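Mon 13 March – Nestthorpe, back bench

Right, writing this up before I forget which bin is which. Spent most of today on the yellow trays and the parts that live in them, because the Darko build starts properly in May and I'm fed up with going hunting for a board and finding it under something with a plunger on it. We've got plenty of everything, it's just never where you think.

Started by wiping the bench down and pulling everything off the shelf by the door. The old cardboard boxes are gone (flattened, by the back door, somebody please take them on the way out). I kept the labels from the Jindilance order in case we need to reorder, they're in the front pocket of this book.
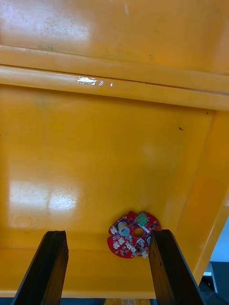

Round boards first. I went back and forth on whether they should stand on edge in a slotted rack, which looks lovely but takes up half a shelf, and in the end I've decided flat is fine as long as they aren't piled up. The plastic is nice and smooth and the red shows up a treat against the yellow, so you can tell at a glance if there's one left in the bin. It does want a wipe now and then, mind – there are smudges on the far wall and a speck or two of something on the floor, and I'd sooner not have bits of fluff finding their way onto the pads. Dry cloth only please, I don't want spray anywhere near these.

The delivery note says 600 boards in all, which I have not checked and don't intend to! The ones still sealed stay in their bags on the bottom shelf until they're wanted. Only open one bag at a time. I know it's tempting to open the lot and get it over with, but last time we ended up with two revisions mixed together and I lost a whole afternoon squinting at silkscreen.

Then the bench layout. I tried the trays in a long row first and hated it, far too much reaching. Two each side is much better, with the steel tray in the middle where both sides can get at it. The steel one is for whatever is being put together next and for nothing else. No screws, no pens, no tea spoons (yes, really).

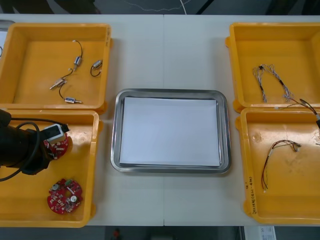

*Bench layout, second go: yellow trays left and right, steel tray in the middle.*

I'm happy with that. The seam between the two table panels makes a handy line for setting the steel tray by, so if it gets knocked just put it back over the join. Might put tape corners down once I'm sure I won't change my mind again.

One thing to sort: the leads. Anything with wires on goes into a tray tidy and comes out as knitting. I tried twisting the leads round the bodies, but it puts a kink right where the wire goes in and I don't like that at all. Tried little elastic bands as well – too fiddly, and they ping off. For now I'm leaving the wires as they fall and just not overfilling. If anyone has a better idea, write it in the margin.

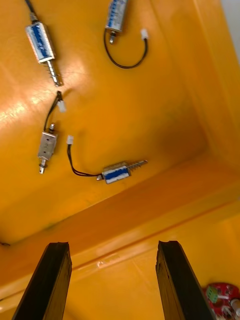
**Skallulel bench notes**
*Kept by the workshop technician, Nestthorpe*

Solenoids, then. Same rule as the boards, a few in the tray at once and spread out so you can pick one up without bringing its friends along. The ones with the blue and white label are easy enough to spot. There's a plain metal one in with them too, with a 2 on it and no blue label that I can see, and I want to look that up before it goes into anything. Could be exactly the same part from a different batch, could be something left over from before Christmas. Till I know, please don't fit it.

Pick them up by the body and leave the plunger alone, and don't lift them by the lead either. I caught myself doing it twice today.

Still to do:

- proper labels for the trays, big enough to read from the stool
- 20 more small bags with the write-on strip
- find the datasheet for the plain solenoid
- move the good lamp back to this end
- ask Jindilance about the missing 5 from the last order

Gave it 90 minutes in the end and could easily have done with longer. Shelf by the door is still a mess, top half especially.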